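Two-finger gripper or full hand for peg boards?

nvuorinen
Our laboratory is comparing a two-finger gripper with a multi-fingered hand on the same board. The candidates are the Stinon gripper at 1,550 and the Trelent hand at 1,980.
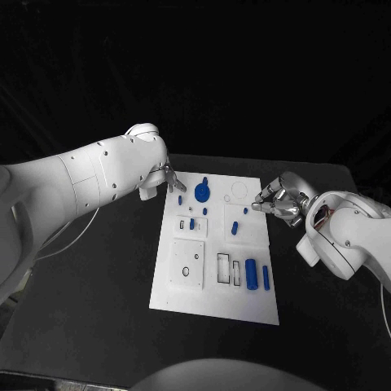
Each receives 14 attempts per peg. We would welcome comments on the protocol before it is fixed.

wk_yen
I must disagree with the pairing. The small pegs favor the simpler tool - the hand should also be scored on the large blue parts.

nvuorinen
Noted. We have hands on both arms for the second series, and the large parts are included. 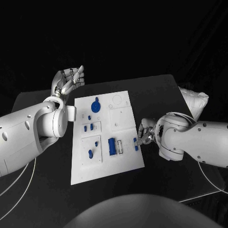
Preltbridge, 9 Nov 2023
Second series, interim note. Controller settings are unchanged. Scores will be posted after 21 runs.

wk_yen
I maintain my objection. Unchanged settings penalize the hand.

cherkaoui_lab
We retuned ours in September and would do so again.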